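# Plinder Handset

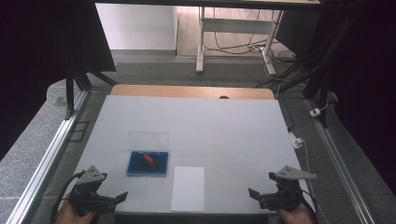 The Plinder Handset is a pair of hand-held grippers sold with a recording kit, made so that a person can show a robot how a two-handed job is done simply by doing the job. It was developed by Uyên Bạch and first offered under the Plinder name in September, after a long stretch as an in-house tool at the small engineering firm Skokov. Each handset is a black two-fingered gripper with a light gray triangular plate bolted on top, and a cable runs back from each one, so the operator sits or stands with one in either hand and the fingers pointing in toward each other over the work. Small pieces on a tray, such as the red one on the blue tray, are a favorite first exercise among owners, and most people get the feel of it within an afternoon.

## Contents of the kit

The standard kit comes with the two handsets, their cables, a power supply, a set of spare finger pads and a printed guide that is a good deal friendlier than such guides tend to be. Each handset weighs 337 grams without its cable. The finger pads slide off and can be washed in soapy water, though the guide asks owners to let them dry overnight before putting them back on.

A table isn't part of the kit, and people have used the handsets on everything from proper benches to kitchen counters. Skokov does sell a matching work surface separately, and many buyers end up with one sooner or later.

## Software

Recordings are handled by a program called Tiêu, written mostly by Chun-hung Chiu and included in the price. It saves each attempt as its own short file, lets the operator trim the ends, and will quietly set aside any attempt in which a handset lost its connection. The second version added foot pedal support, which had been the most common request from owners (and it's easy to see why, when both hands are already taken!).

Tiêu comes with a starter library of 861 recorded attempts at simple table tasks. These were made by Bạch and her coworkers over one summer, and they cover sorting, stacking, folding and putting lids on jars.

## Reception

Owners have been kind to the Handset on the whole. The newsletter *Cisovlow* ran a long and fond review that praised the light squeeze of the trigger and the way the two handsets feel the same in either hand. The reviewer made 207 recordings over two weeks and had to throw out 15 of them, nearly all from the first day.

The cables have drawn the most grumbling. They are a little stiff when new, they like to catch on the corner of a table, and left-handed users have complained that the guide's advice on routing them was plainly written by someone right-handed. A longer, softer cable is now sold as an extra. A wireless model has been asked for many times, but Plinder has not announced one.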